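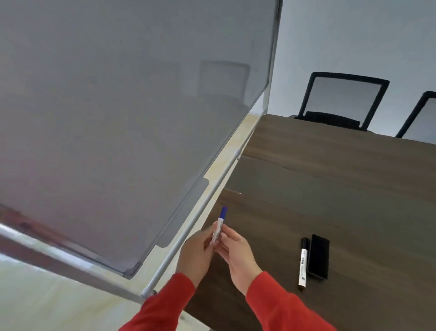
Wiping robot leaves a strip along the lower edge of the whiteboard

We have one Nunier arm on a cart to clean the boards in our training rooms. Since I changed the felt pad, it presses well in the middle but misses a strip at the bottom, near the marker tray. The cart brake is on. Must I teach all the points again?
Posted by Grirnent, June 10, 2026

Futico
No, not all. A new pad is thicker than the worn one, so your tool length is wrong now. Measure it with the pad mounted, enter the value, then run slowly at 16 mm per second without ink on the board. Also check the stand. If the board is on casters and tilts, lock it first — ours had moved a little at every wipe, and I taught the points two times for nothing. We change the pad after 600 wipes.

Delorme
Same problem here last September. I only increased the force and it was OK.

Futico
I would be careful with more force near the tray. The arm can catch the plastic edge. Keep your lowest point a bit above it and clean the rest by hand.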